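How to Clear a Work Table and Keep It Clear

Every flat surface in a house wants to be a shelf. Mine spent May as the final resting place of tape, receipts and a lamp I had promised to fix.

Start by taking everything off. Yes, the heavy thing too. Put it all on the floor, where it will annoy you into finishing. Wipe the top with a damp cloth and a drop of dish soap, then run a dry cloth along the edges and into the back corners, where the crumbs hold their meetings.

Now get one plastic bin. Anything you use at the table every day goes in it, and the bin lives at the side so the middle stays open for work. Everything else needs a home in another room or a ride to the thrift store.
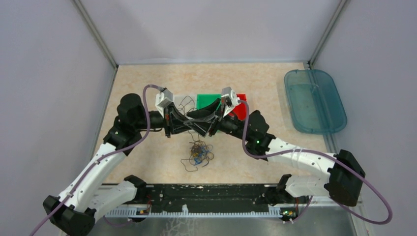

Sunee Somboon wrote in that one bin never stays one bin, and that she was up to 19 before she started giving them away. Her fix is to label the bin with what may not go in it. Hers says "batteries, mail, Clavow catalogs."

I have stolen this. Last step: spend 2 minutes at the end of the day putting things back in the bin. If the lid won't close, take something out. Buying a bigger bin is how I got here.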